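Section 6 - Setting up the Bolger tackle shield for training

Read before first session. Juniors: adult does steps 2 to 4.

1. Check cover for splits. Any split longer than a finger, dont use it.
2. Slide foam core in, logo side out. Zip to the bottom, tuck the tag under.
3. Thread both arm straps through the back plate. Pull snug. Holder should get a forearm in, no further.
4. Press the valve and pump to 75 on the Wilari gauge. Stop there. Over-pumping pops the seams.
5. Leave it 10 minutes, check gauge again. Dropped? Valve not seated, go back to step 4.

CAUTION: Shoulder height only. Never hold it in front of the face.

NOTE: Wet ground at Nondatcombe last December ruined two covers. Store off the floor, zip open, away from heaters. Wipe mud off before it drys.

Spare straps and valves from Brurari, quote the size on the tag. Small covers wont fit the senior core.

Next section: tackle bags and post pads.

2 comments | 6 shares 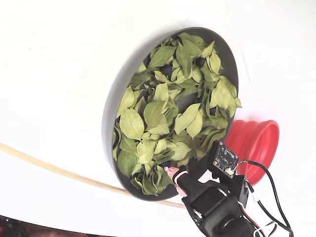
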